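Squash going watery after a day in the fridge - am I doing something wrong?

Posted in Food and Drink, Avthorpe Community Help

Signe Østergaard
Joined September, 16 posts

Hello all, hoping somebody can sort me out before the weekend. I've been making up big jugs of blackcurrant cordial for my lot since we cut back on fizzy drinks. First evening it's lovely. By the next afternoon the top half tastes of hardly anything and the bottom is like drinking syrup. I've got two boys who will not stir a jug if their lives depended on it, so whoever gets home first has the weak stuff and moans, and whoever comes second gets a sugar rush and doesn't moan at all.

The cordial is my own, made from my mum's recipe: 330 grams of sugar, a big bag of frozen blackcurrants, juice of 2 lemons and enough water to cover. Simmer, mash, strain through a cloth. I don't use citric acid because I can never find it (the chemist in Avthorpe used to have it behind the counter but they've stopped). I add the cold water straight from the tap, last thing at night, and stick it in the fridge door.

Is it the recipe, or the jug, or the fridge? And how long does the made-up stuff keep anyway? My sister says a week and I don't believe her.

Leif Frandsen
Regular, 162 posts

Hi Signe, I've made cordials for years (elderflower mostly, then rhubarb when the neighbour gets fed up with hers) and I had exactly this. I don't think your recipe is the trouble. Syrup is heavier than water, so if you pour it in and put cold water on top without a proper stir, a lot of it just sits there. Cold makes it worse as thick syrup is slow to mix when everything's chilly.

What I do is put the cordial in first, then a splash of warm water, swirl that till it's all one colour, and only then top up with cold. Takes a minute. Then give it a good stir with a long spoon, right down to the bottom - not a polite little twirl at the top.

The other thing is pulp. Blackcurrants are full of it, and if your cloth is a bit open you'll get a sludge that drops overnight and takes flavour down with it. I strain twice, once through a sieve and once through an old pillowcase that's been boiled. Don't squeeze the second time, just hang it over a bowl and go and watch something.
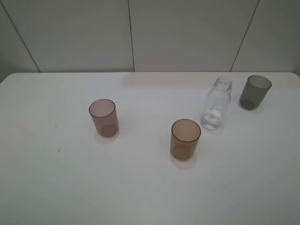 So should I be storing it as neat cordial and mixing by the glass?

I would, every time. Neat cordial keeps far better than the made-up stuff, and everyone can have it as strong as they like, so that's your boys dealt with. Put it in a scalded bottle, keep it in the fridge and use it within a couple of weeks. Once it's diluted I'd want it gone in a day or two. Your sister is braver than me!

If you've got the freezer space, ice cube trays are brilliant for this. Two cubes in a glass, water on top, leave it ten minutes. Mine live in a bag next to the peas.

One more thought on the lemons - add the juice after you've taken the pan off the heat. It tastes fresher and you might find you can drop the sugar a touch, though go easy as the sugar's helping it keep.

Erhan Yüksel
New member

get a jug with a lid and shake it. works for me

also the Turkish shop on Gurkeck Road has citric acid, it's by the spices, ask for lemon salt if you can't see it. small bag lasts ages

Signe Østergaard

Thank you both! Did the warm water thing tonight and strained it again, and there was a good spoonful of purple mud left in the cloth, so I think Leif's got it. Will try the ice cubes with the next batch. Erhan, is that the shop next to the launderette or the one further up by the school?

Erhan Yüksel

further up. shut Mondays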